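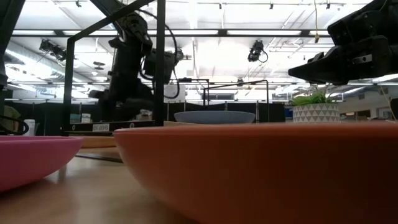

Review of the Zustilo bench kit, second month

The evaluation unit supplied by Ludar has now been in service since March, and I am in a position to set down some findings. The kit comprises one arm, a gripper, the mounting plate and a licence for the Tagle control software. Assembly occupied most of a Monday. The printed manual is adequate, although the section on cable routing refers to a clip that was not in the carton.

Our trial consisted of 84 attempts at picking up household bowls of differing sizes and colours, of which 70 were recorded as successful. Shallow bowls placed upside down accounted for most of the failures. Large bowls presented little difficulty once the approach angle had been corrected — a setting found, inconveniently, three menus deep.

My colleague Dindo Samonte repeated 34 of the attempts with the older Rakov gripper and preferred its behaviour at the rim. I do not entirely share that view, as the Rakov is slower to release.

The annual service plan is offered at $740 and covers recalibration and replacement finger pads. Freight is excluded. Organisations with a technician on staff may reasonably decline it in the first year. Enquiries to Ludar were answered within two working days.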